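Marlene Haberkorn, The Trirkov Papers — anyone finished it?

roy_reads
Got through all 421 pages in 8 nights. The arms shipment stuff in the middle is great, the ending felt rushed. Thoughts?

nandau11
Disagree on the ending. She had the leaked cables and let them talk. What bugged me was the sourcing — chapter 11 is one unnamed guy at the embassy, thats it.

roy_reads
One guy plus the port records. Did you skip the notes?

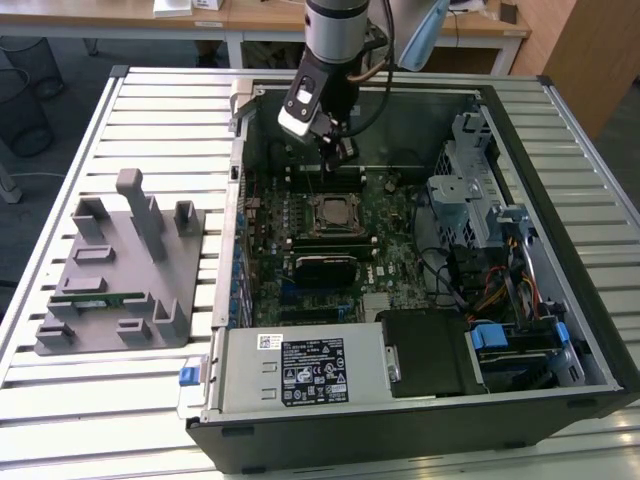 jomano
Do I need to read her first book before this one?

nandau11
Start with Trirkov, the first one covers a different war and she recaps what matters.

pagecount
Hard pass from me. First 100 pages are all throat clearing, and she decides who's guilty before she shows you anything. Sold my copy in April.

roy_reads
She says up front its an argument. Fair game imo

nandau11
Argument fine. Still want a second source tho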